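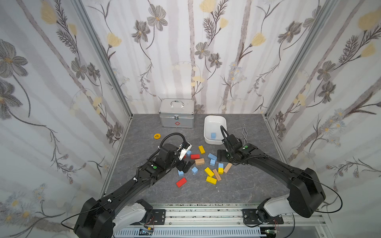 *Photo: Hosis*

Sharada Pillai has a theory about brake fluid, and it is that you have never changed yours.

"I ask every customer," she says. "They look at me like I asked when they last changed the air in the house."

Pillai runs Chowdary, a two-bay garage named for the man who sold it to her and left behind a calendar, a kettle and 28 years of unpaid invoices. She does brakes, mostly. She used to do transmissions, but she says they made her sad.

The trouble with the fluid is that it drinks. It pulls moisture out of the air, a little at a time, until the boiling point drops and a long downhill stretch gives you a pedal with the firmness of pudding. Pillai likes it flushed every 2 years. Her own van, she admits under light questioning, went 6.

"I knew what I was doing," she says. "I was being lazy, but I was informed."

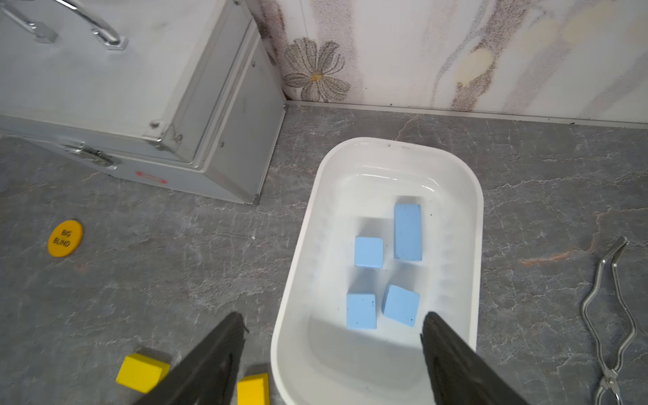
GURKTHORPE, March —

She is less forgiving about people who top off the reservoir and call it a day. A low level usually means worn pads or a leak, and a fresh splash fixes neither one. She once saw a sedan come in with windshield washer fluid in there.

"Very clean brakes," she says. "No stopping, but very clean."

Does she recommend doing the job at home? Pillai takes a long drink of tea. She sells a pressure bleeder, the Lirnik, and would be happy to sell you one. She would also be happy to see you the next morning.

"Start with whichever wheel the manual says. Don't let the reservoir run dry. And keep it off the paint," she says. She points through the window at her van, where the fender has a bald patch the shape of Ohio. "I was informed about that too."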